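Workshop Tips: Trying Out Grippers on Kitchen Jobs

Updated June. Covers two-finger grippers, arm placement and cleanup. Cameras are on their own page.

Most of the grippers we try are sold for boxes and bottles. Cooked food is a different job. A sausage is round, greasy and soft in the middle, and it rolls. If you want to know quickly whether a pair of fingers is any good, give it sausages and wooden skewers before you give it anything else.

Set up on a white table if you have one. Crumbs show, and so does grease, so you can see where the fingers have been. If you push two desks together, keep the work on the front one and the oven on the back one. Clamp the legs. A seam that opens up a little during a run will throw off every height you taught.

Use a metal tray with ridges. On a flat plate the sausage slides away as soon as one finger touches it first.

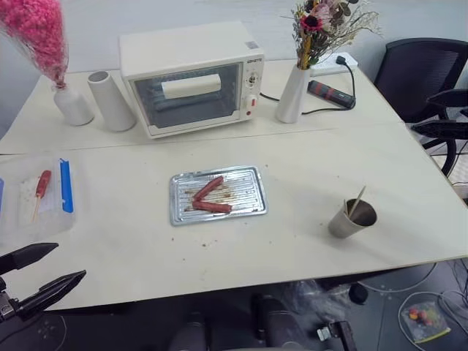 Keep the skewers upright in a steel cup on the side of the arm that will pick them up. A plastic cup tips over when the gripper pulls at an angle. Put a few dried beans in the bottom if yours still moves.

Finger choice

Hard black fingers: fine for skewers. The Gedari pair closes flat all the way to the tip, and a thin stick stays put. On sausage they cut the skin if the force is set above 7 on the controller. We run them at 6.

Soft fingers: better on food. The Trutmont set bends around a sausage and leaves no mark, but it will not hold a skewer straight. The stick turns as soon as it meets anything.

Mixed: one of each, hard on the left arm and soft on the right. This is what we use now for putting food on sticks. It means keeping two sets of spares and two force settings, so label the settings.

Arm placement

Bring the food arm in low and from the side. Coming straight down hides the tray from the head camera at the moment you need to see it. Give the skewer arm more room than you think it needs, as the stick adds length and the controller doesn't know about it. On the Urnau controller you can enter a tool length. Ours is set to 159 mm and we check it whenever we open a new pack of skewers.

Leave the vases and the toaster oven where they are between runs. If you move them, the camera comparison is no good.

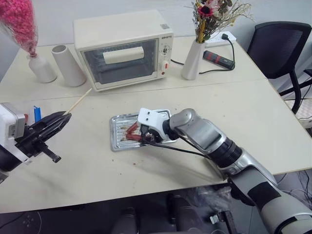

A reader, Dekker, wrote in to say that soft fingers hold a skewer well enough if you wrap the blunt end with one turn of masking tape, and that he has run his this way for 8 months on the same pair. He also sets his force lower than ours and closes slower. We have not tried the tape yet.

Cleanup

Take the fingers off before you wash them. Warm water and dish soap, old toothbrush for the grooves, dry overnight. Wipe the wrist with a damp cloth only. Grease on the finger pads changes the grip after around half a dozen picks, so wipe between runs too.

Sweep under the table and tie up loose cables before you move the base.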